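Walking notes, stage planning for July

Wednesday, June 30, 2021

The parish walk to the chapel at Hurno is set for the second week of July, and the route sheet is now final apart from the lunch stop on the second day. I have kept the notes here so that the walkers who missed the planning evening can read them.

Total distance is 188 kilometers over 11 walking days. The average stage comes to a little more than 17 kilometers, but the stages are uneven. The longest is the stretch from Kusov to the river crossing, with no shade after the first hour. Henk Verstraete walked it in May with a loaded pack and advised a start before six. I have put the morning prayer at 5:30 and moved the reading to the first rest stop.

Daily order is the same as in past years. Lauds before departure, one decade of the rosary at each rest, silence for the hour before noon, Mass in the late afternoon where a church is open to us. Krishnamoorthy Iyer has written to the parishes and has confirmed Mass on all but two days. On those days we will have a Liturgy of the Word and the Angelus.

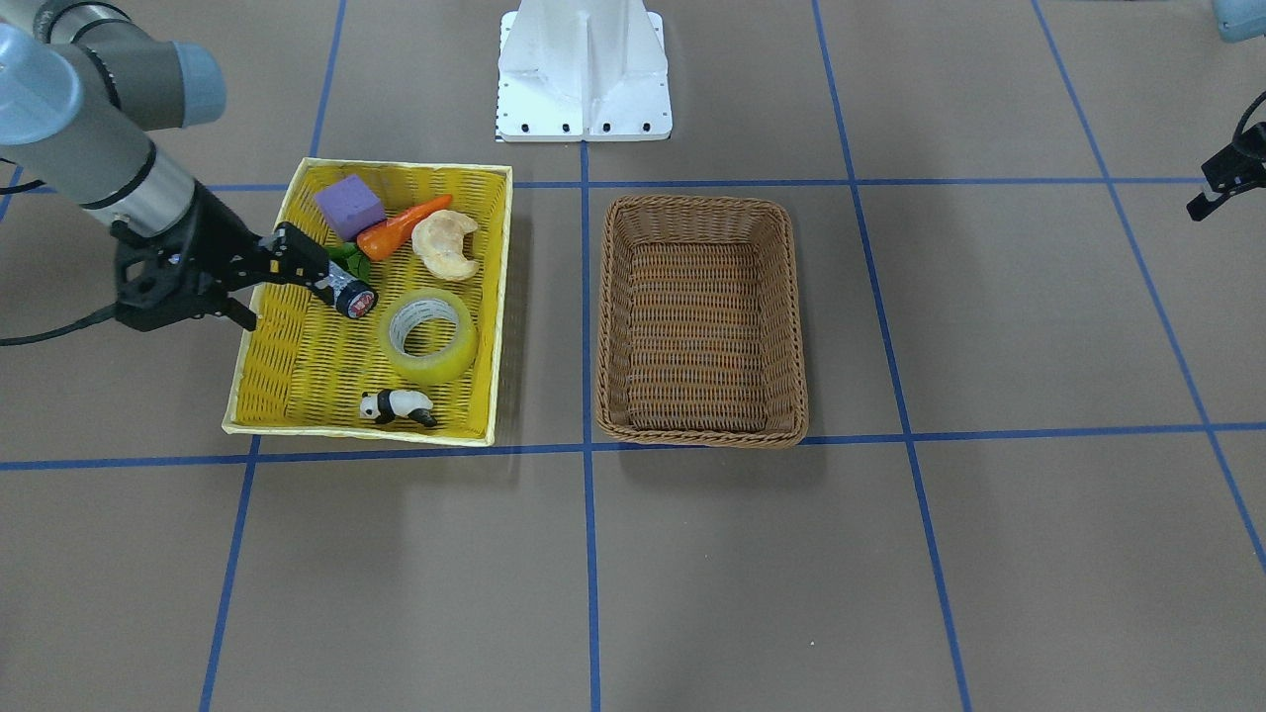

Petitions are carried the whole way, as before. Each walker takes a share of the folded slips on the first morning and reads them privately during the silent hour. At Hurno they are laid before the altar. In past years we used one box for everything, which meant that slips already prayed over got mixed with new ones handed to us along the road. Two baskets set side by side with a strip of blue tape on the floor between them would fix this at each overnight stop: full one on the left for slips still to be read, empty one on the right for those that have been. Tape comes off a hall floor more easily than chalk. Evelien Van Leeuwen will bring a roll.

Packs should stay under 9 kilos including water. The support van, driven by Ruben Van Damme, carries sleeping mats and the Mass kit, and it will meet us only at the end of each stage. Blister care is your own responsibility – bring tape and a needle, and change socks at noon.

We have 16 walkers signed up. Beds at the last hostel are short, so four people will sleep in the sacristy hall. Tell me by Sunday if you are willing to be one of them. The hall has a sink and one outlet.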